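4.2 House rules for carrying open loads

I'll admit we wrote these rules backwards. Skarphéðinn Kragh and I had already logged 1,965 carries at the Nedow flat before we sat down and asked what a decent carry should look like. The Gotmont checklist we'd started from covers boxes and bottles nicely, but it says next to nothing about washing (clothes flop about, and they do love a rim!).

So we added two rules. Rule 17 says the fingers must hold the basket and never the clothes, even when a sleeve is begging to be grabbed. Rule 29 says anything draped over the rim near a finger gets written down before the arm moves again. We argued over that one for most of October, and I still think it's a bit strict for short trips. 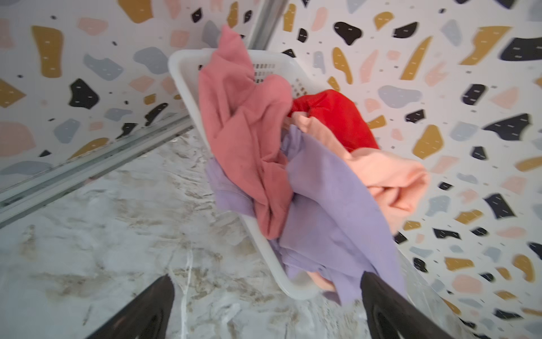 3 min read

Figure 2. A carry checked against rules 17 and 29. Lavender fabric spills over the rim beside the right finger.

I'd log Figure 2 under rule 29 straight away. The pink and peach pieces hang over the rim as well, but it's the lavender one I'd keep my eye on, being right next to the finger. Wojciech Chmielewska would rather we scored all three the same, and we come back to that in 4.3.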